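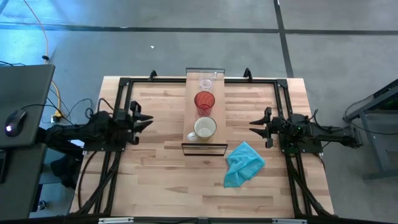
4주차 강의 노트: 나무 상판의 마감과 관리

지난주에 수축이랑 팽창 얘기를 하다가 시간이 모자라서 마감재는 거의 못 건드렸죠. 그래서 이번 주 노트는 조금 깁니다. 미리 한 번 읽고 오시면 실습 때 제가 덜 떠들어도 돼요 (아마 그래도 떠들겠지만요).

먼저 복습부터 할게요. 나무는 잘라서 말려 놓은 뒤에도 계속 공기 중의 습기를 들이마시고 내뱉습니다. 길이 방향으로는 거의 안 움직이는데 폭 방향으로는 꽤 움직여요. 판재를 여러 장 이어 붙인 넓은 상판이 여름에 부풀고 겨울에 줄어드는 게 다 이것 때문입니다. 마감재가 이 움직임을 완전히 막아 주지는 못합니다. 속도를 늦춰 줄 뿐이에요. 시험 볼 때 "도막을 올리면 수축이 없어진다"라고 쓰시는 분이 해마다 계신데, 제가 정말 슬퍼집니다.

1. 스며드는 마감과 덮는 마감

마감재를 나누는 방법은 많지만 저는 늘 이 두 가지로 시작합니다. 스며드는 쪽은 오일이에요. 동유, 아마인유, 그리고 오일에 왁스를 섞은 제품들이 여기 들어갑니다. 손으로 만졌을 때 나무 촉감이 그대로 남고, 흠집이 나도 그 자리만 갈아서 다시 바르면 되니까 저는 집에서 쓰는 식탁이라면 거의 오일을 권해요. 대신 물컵을 오래 세워 두면 자국이 남고, 주기적으로 다시 발라 줘야 합니다.

덮는 쪽은 바니시, 폴리우레탄, 래커, 셸락 같은 것들입니다. 나무 위에 얇은 막을 만들어서 물과 때를 막아 주죠. 튼튼하고 편한데, 한번 깨지거나 벗겨지면 부분 보수가 까다롭습니다. 벗겨진 가장자리가 티가 나거든요! 결국 전체를 갈아내고 다시 올리는 일이 많아요.

셸락은 따로 한마디 해야겠네요. 알코올에 녹는 수지라서 독한 술을 쏟으면 그대로 녹습니다. 뜨거운 것에도 약해요. 예쁘기는 제일 예쁜데 식탁에는 좀 겁나는 마감입니다. 저는 작은 상자나 장식장에만 써요.

2. 광택은 취향 문제일까요

반은 맞고 반은 틀립니다. 유광은 색을 깊어 보이게 하고 닦기도 쉽지만, 표면의 아주 작은 굴곡까지 다 보여 줍니다. 사포질을 대충 하면 유광 밑에서 바로 들켜요. 무광은 도료 안에 소광제가 들어가서 빛을 흩어 놓는 거라, 웬만한 실수는 덮어 줍니다. 처음 하시는 분들께 무광이나 반광을 권하는 건 그래서예요.

상판 광택을 볼 때는 위에서 내려다보지 마시고 몸을 낮춰서 상판 높이에 눈을 맞춰 보세요. 물건 하나 올려놓고 아래쪽에 비치는 모양이 얼마나 또렷한지 보면 됩니다.

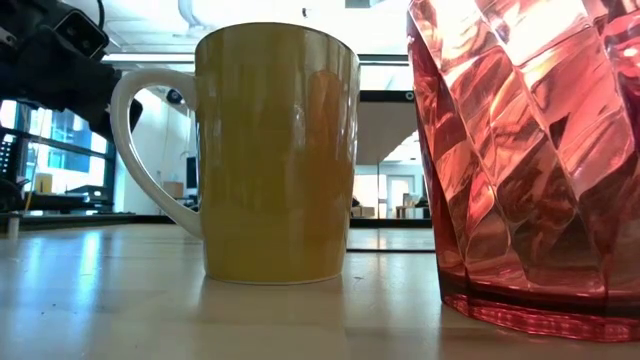
읽는 시간 3분

밝은 나무 상판에 노란 머그잔이 흐릿하게 비치죠. 비친 윤곽이 칼같이 또렷하면 고광택에 가깝고, 색만 뭉개져서 번지면 그보다 낮은 쪽이라고 짐작하시면 돼요. 물론 조명에 따라 달라지니까 어디까지나 눈대중이고, 제대로 하려면 광택계를 써야 합니다.

3. 사포질, 또 사포질

마감이 망하는 이유는 대부분 마감재가 아니라 바탕에 있습니다. 결 방향으로 밀고, 번호를 건너뛰지 말고, 번호를 바꿀 때마다 먼지를 싹 털어 내세요. 거친 번호에서 생긴 긁힘은 고운 번호로 아무리 밀어도 잘 안 없어져요. 저도 처음 만든 책상에서 이걸 무시했다가 착색제를 바르는 순간 소용돌이 무늬가 잔뜩 떠올라서 한참을 쳐다만 봤습니다...

수성 마감을 쓰실 거면 중간에 물걸레질을 한 번 해 주세요. 물이 닿으면 나뭇결이 일어서는데, 미리 일으켜 놓고 말린 다음 가볍게 밀어 두면 도료를 올린 뒤에 까칠해지는 게 훨씬 덜합니다. 유성은 이 과정을 생략해도 괜찮아요.

4. 실습 과제

이번 실습에서는 Skoswood 판재 조각을 한 사람당 하나씩 드립니다. 크기는 45 × 22cm예요. 가운데에 마스킹 테이프를 붙여서 반으로 나누고, 한쪽에는 오일, 다른 쪽에는 수성 바니시를 바릅니다. 오일은 Bundent, 바니시는 Noguchi를 쓸 건데, 둘 다 작업실 선반에 있으니 따로 사지 마세요. 통은 꼭 닫아 주시고요.

다 바른 판재는 이름을 써서 건조대에 세워 두고 14일 뒤에 확인합니다. 그때 양쪽에 물방울, 식초, 식은 커피를 한 방울씩 떨어뜨려 놓고 자국이 어떻게 다른지 적으시면 돼요. 보고서는 700자 안쪽으로, Skuleck 게시판에 올려 주세요. 사진은 선택이지만 있으면 제가 읽기 편합니다.

아, 그리고 제일 중요한 것! 오일 묻은 걸레는 절대로 뭉쳐서 쓰레기통에 넣지 마세요. 건성유는 굳으면서 열을 내기 때문에 뭉쳐 두면 저절로 불이 붙을 수 있습니다. 겁주려는 말이 아니고 진짜로 일어나는 일이에요. 뚜껑 있는 금속 통에 물을 받아 놓을 테니까 쓰고 나면 거기에 푹 담가 주세요.

5. 평소 관리

짧게만 적을게요. 물은 보이는 대로 닦기, 뜨거운 냄비 밑에는 받침 깔기, 햇빛이 드는 자리라면 가끔 위에 놓인 물건 위치 바꿔 주기. 밝은색 나무도 햇빛을 받으면 색이 변해서, 화병을 한자리에 오래 두면 나중에 동그란 자국이 남습니다. 실리콘이 든 가구 광택제는 되도록 피하세요. 당장은 반짝거려서 좋은데 나중에 재도장할 때 도료가 동글동글 밀려나서 아주 고생합니다.

오일 마감은 1월처럼 난방을 세게 트는 때에 표면이 푸석해 보이기 쉬워요. 그럴 때 얇게 한 번 바르고, 남은 오일은 마른 천으로 바싹 닦아 내세요. 안 닦으면 끈적해집니다.

다음 주 읽을거리는 접착제 장 앞부분이고요, 앞치마 잊지 마세요.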